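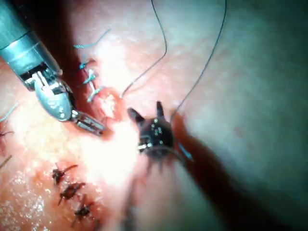 Ticket: glare on suturing practice videos
Opened by: Natalina Zanetti
Status: waiting on requester

Hi all, it's me again with the white blotch! I'm putting together the suturing clips for the September skills course and I keep losing detail right where I need it. The tissue is so shiny that the middle washes out to plain white, and with blue thread on pink you'd think it would be easy to follow, but once the thread drops toward the bright patch my trainees start squinting. I've got 19 clips to get through, so I'd love to sort this before I cut any more of them.

What I've tried so far:
Pulled the highlights down to 30 in Clendar. The pink goes muddy and the white stays white.
Watched the same clip on the monitor in Janelle's office. Same blotch, so my screen is off the hook.
Exported again at full quality (around 300 MB a clip, ouch). No change.

Update, 3 pm

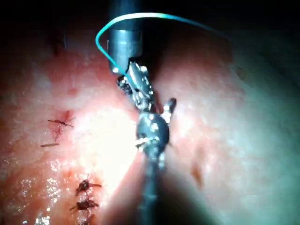 Alasdair Dow called me back and thinks the white parts are clipped, so there's no detail left for Clendar to recover. Fair enough, but then I'd like to pick better moments for the stills. For the handout I mostly want the thread held in the jaws and the finished stitches alongside, and I can live with some sparkle on the wet tissue.

Could someone tell me whether the light level gets saved with each clip? Lempi thought so but couldn't find the field. I'm at my desk until 5 if it's easier to call!

Natalina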